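Home | Syllabus | Handouts | Readings | Contact

Week 2: Color, shape and the empty part of the page
Intro to Visual Design, Malte Ostermann

Welcome back! This week is my favorite of the whole course – we get to talk about negative space, the part of a layout that holds no ink at all. Beginners fill every corner. Look at any old Ehlers poster and you'll see one small word on a huge pale field, and your eye goes straight to it.
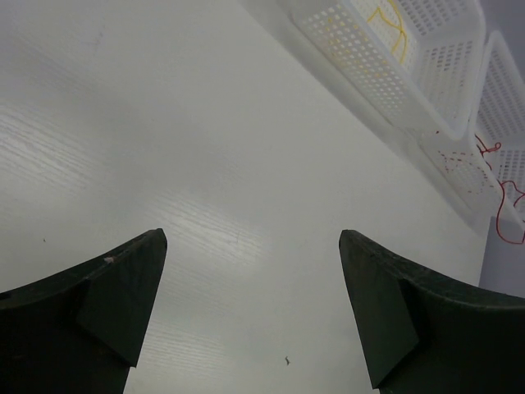 Fig. 1. Dark green shapes with a wide white gap between them.

Try it yourself before Thursday's lab. Cut two shapes from dark paper, slide them apart on a white sheet, and stop when the gap starts to look like a shape of its own (it's a great moment when it does!).

Next comes pattern.
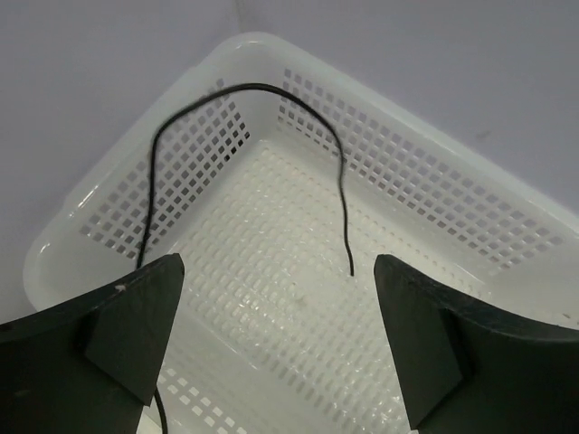
A repeated unit sets up a rhythm, and small changes in spacing speed it up or slow it down. Draw a grid of 100 squares by hand, then squeeze the columns on one side. Bring both drawings, plus your notes on the Mudine chapter.

Last updated: Thu 16 January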